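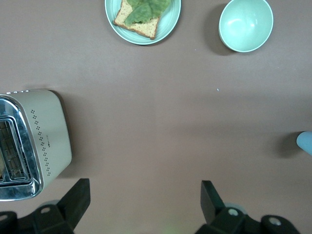

Bread and lettuce on a green plate, with a bowl to the right

Lorport Utilities Forum > Electric > Rates and Metering

Thread: Demand charge on the new small commercial schedule

kwh_ledger
The Lorport small commercial schedule changes in December. The flat energy rate goes down, and a demand charge applies to any account that peaks over 60 kW in a 15-minute interval. I keep the books for a bakery on Boyer Street. Our highest interval last winter was 63. Does one interval over the line put the account on the demand schedule for that month, or for longer?

substation9
Longer. Read the ratchet clause on the second page of the tariff sheet. Billing demand is the higher of the current month's peak or 60 percent of the highest peak in the previous 11 months. Once you cross, you stay on the schedule until you have 12 straight months under.

kwh_ledger
I read that as applying only to accounts over 200 kW.

substation9
The 200 kW line is for the power factor adjustment. Different paragraph, same page. They are easy to run together.

melis_line
Substation9 is right on the 12 months but I don't agree on the ratchet. The Melis district has been on the same tariff language since spring and our shop has not been billed on a ratcheted figure. We peaked at 71 in May and the June bill used the June reading, 48.

substation9
60 percent of 71 is 42.6. Your June reading was higher than that, so the June reading was used. That is the ratchet working as written. You would only see it in a month under 42.6.

melis_line
OK, that accounts for June. I still think the sheet should give a worked case. Our July bill had a line item for 507 kWh of "adjusted usage" and the office could not tell me what was adjusted.

tapchanger
507 kWh is energy, not demand. Probably an estimated read being trued up. Ask for the interval file. They have to provide it and it comes as a CSV.

kwh_ledger
Back to the original question. If the ovens are staggered we can likely hold it to 55. Is a load controller worth the money at this size? Jasari quoted us one with current sensors on four circuits.

tapchanger
For a 3 kW overshoot, no. Put a timer on the water heater and start the second oven 20 minutes after the first. We have the Jasari unit at a cold storage site and it does what it says, but that site has compressors cycling all night.

melis_line
Disagree. A timer doesn't know what else is running - one cold morning with the space heat on and you are locked in for a year. The controller is cheaper than 12 months of demand charges.

substation9
Depends on the heat. Is it gas or electric?

kwh_ledger
Gas in the back, electric baseboard in the front. I will pull the interval file first and see which hour the 63 was in.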